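Floor and Fittings at the Trivard Workshop

Sadao Higuchi spent most of May refinishing the ground floor of the Trivard building, and people who lease similar space have asked how it came out. The notes on this page go with the picture from the main room and cover the work in the order it was done. Natsumi Fukuda put the page together from Sadao's job log.

The old floor
Bare concrete, patched at least twice by earlier tenants. The worst patch was by the loading door, where a drain had been filled in and had sunk a little. Sadao ground the whole slab and refilled that section before any coating went down.

Color
The choice was between gray and green. Gray was cheaper by $143 for the full order. Green won because the upstairs hall already has it and leftover material can be used in both places.

Coating
Two coats of epoxy with a night between them. The area is 2,769 square feet. The second coat took longer than the first, mainly because of the corners and the strip along the window wall.
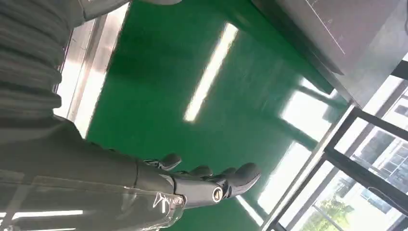 Main room, green epoxy floor. The ceiling light and the window panes both show in the finish.

Shine
The finish is glossier than the test square suggested. On bright days there is glare near the windows in the afternoon. Rena asked for a matte topcoat at her end of the building, and that will be a separate job.

Cleaning
Dust mop daily, damp mop once a week with a neutral cleaner. Please do not use the citrus degreaser from the Iwasaki cabinet. It left a dull spot on the sample board.

Moving heavy things
Lift, do not drag. Felt pads are in the bin under the stairs, and there are 38 left from the last box. Carts with hard plastic wheels should stay on the concrete side of the loading door until their wheels are changed.

Touch-ups
One partly used kit is on the shelf in the supply room, labeled with the color number. Small chips can be filled by anyone who has read the sheet taped to the lid. For anything longer than a finger, tell Sadao first.

Supplies
The coating and rollers came from Pradico. Renting the grinder cost $345, including the dust collector.

Page updated 7 Sep 2026. Questions about the floor go to Sadao Higuchi, and corrections to this page go to Natsumi Fukuda.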